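Moving the winter clothes back in

November 9, 2021

I did the closet swap this week, later than usual. The summer things went into the two bins from Gurkitz and the heavy things came out. It took most of an afternoon, mainly because I stopped to wash everything that had been packed since March.

My rule is the same every year. If I did not wear it last winter, it goes in the donation bag. This time 11 pieces went in the bag, including a gray coat I paid too much for in Tekeno and never liked. I kept 34, which still feels like a lot for one person.

Wool gets hand washed in cool water with a small amount of soap. I press it in a towel and dry it flat. I used to hang sweaters on the shower rod and ended up with long sleeves and pointy shoulders. Now I use hangers only for shirts and coats.

The closet shelf is 44 inches wide and holds four stacks. Heavy knits go on the bottom. I tried the cedar blocks from Deltance last year and had no moth holes, but I had none the year before either, so I can't say much about them.
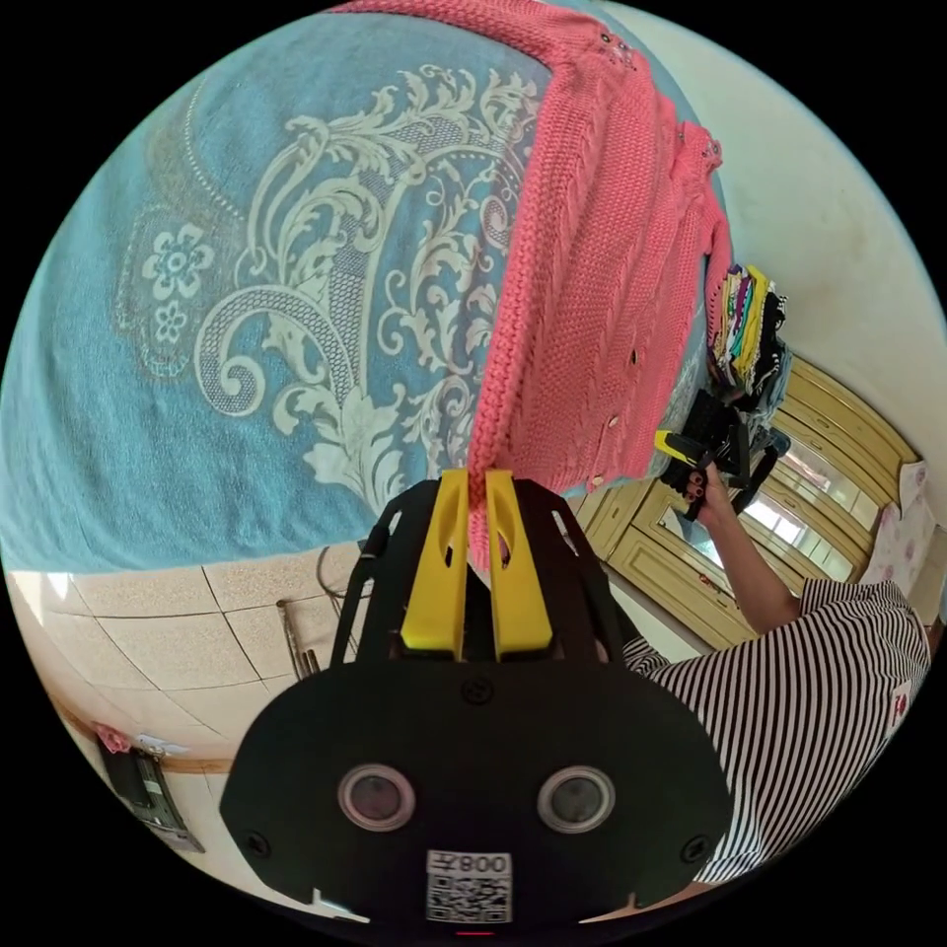
Pink cable knit on the blue bedspread.

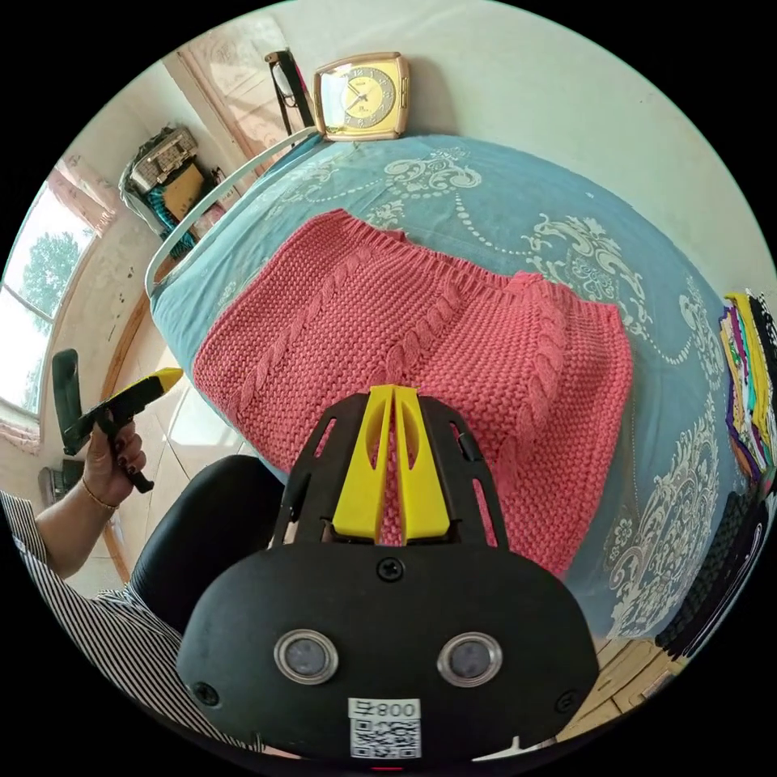 Do sweaters need to be washed before they go into storage in spring? Wash them first, even if they look clean, as moths go for sweat and food stains. Let them dry for a full day or two before closing the bin.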